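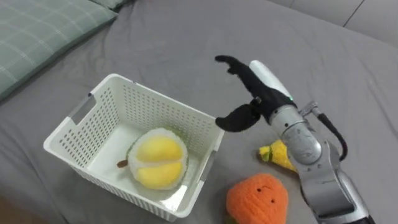
Figure 1. Tidying task on a made bed: open basket, soft toys, two-fingered reach from the right.

Course Handout 6: Can Machines Do the Chores Yet?
Introduction to Service Automation
Revised 23rd February

Purpose of this handout

This handout accompanies the sixth lecture and should be read before the June laboratory period. It addresses one question: how far present-day machines can be trusted with ordinary work in a home or on a shop floor. Students are expected to be able to state which parts of a chore are well within reach, which remain unreliable, and how a claim of success should be examined.

1. What counts as a chore

For the purposes of this course, a chore is a task that a grown person performs without instruction, in a place that has not been arranged for the purpose. Folding towels, clearing a table and putting toys in a basket are household examples. Restocking a bin of mixed parts and wiping down a bench are shop-floor examples.

A chore differs from a production step in that its starting state is not fixed. On a production line, the part arrives in the same place and in the same position each time. In a bedroom, a toy may lie against a pillow, under a blanket or on the floor. The person doing the work also decides when it is finished, and that decision is seldom written down anywhere.

2. Stages of a pick-and-place chore

Students should learn the following terms, which are used in all later handouts.

Finding: deciding which objects are part of the task and where they are.
Approach: moving the hand to a place from which the object can be taken.
Grasp: closing on the object with enough force to hold it.
Transfer: carrying the object without dropping it or striking anything.
Release: letting go at the intended place.
Check: confirming that the object is where it should be.

Reports from the field often give one success figure for the whole sequence. Such a figure hides the stage at which failures occur. In the Holub exercise, which we will study in the laboratory, 511 attempts were logged by stage. The grasp stage was completed in 93 percent of attempts, yet a good share of whole tasks still failed, mostly at release and check. A student who reads only the grasp figure will form the wrong opinion of the system.

3. Soft objects and soft surfaces

Much early work in robot handling was done with rigid blocks on a hard table. Household goods are seldom so cooperative. A plush or knitted object changes shape when it is squeezed, and its outline before the grasp is a poor guide to its outline during it. On the other hand, a soft object forgives small errors of position, and a hand that arrives slightly off center may still hold it.

The surface beneath the object matters as well. A mattress gives way when pressed. A cover may wrinkle and be pulled along with the object, and a fold may be mistaken for an edge. Students using the Gremix planning software should note that its default settings assume a flat, rigid support. These settings must be changed before any trial on bedding.

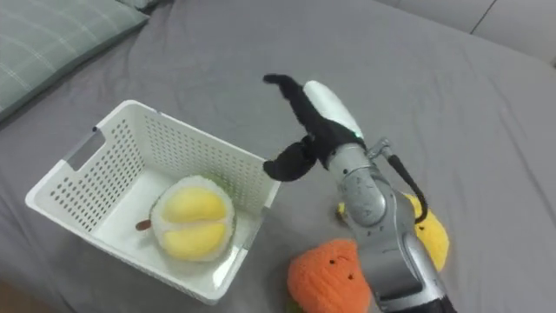 Hidden objects are the second difficulty to be considered in this unit. A camera mounted near the head of a machine sees the workspace from above, but the machine's own arm will often stand between the camera and the work. The yellow toy on the right is a fair instance: most of it lies behind the metal segments of the arm, and only its edges show. The orange toy near the bottom is far easier to pick out, with its stitched face toward the viewer. A finding routine that works from one view alone may report the hidden toy as missing, or report its separate visible parts as more than one object. Two remedies are commonly taught. The machine may move its arm aside and look again, or it may keep a record of objects seen earlier. The first costs time, and the second fails when an object has been moved by somebody else.

4. Where matters stand

The Titel training set, assigned as reading, contains 3894 recorded attempts at household tidying. Its authors found that results fell sharply when the container was changed, even when the objects stayed the same. Openings, rims and handles all affect the release stage.

The position taken in this course is a cautious one. Machines can now complete many short chores under supervision, at a pace slower than a person's. They cannot yet be left alone in an unfamiliar room with an open-ended instruction such as "clean this up." Shop-floor tasks are somewhat further along - lighting, floor layout and the range of objects can usually be controlled there.

5. Preparation for the laboratory

Each group will choose one chore and submit a written definition of its finished state before any trial is run. Each group will then record 50 attempts, noting the stage at which every failed attempt ended. Attempts stopped by an operator are to be entered as failures. Groups assigned to the Hasia bench should read the safety sheet posted there and keep hands clear of the arm while it is powered.

Written definitions are due at the start of the first laboratory session. Late definitions will be accepted only by prior arrangement with the course office.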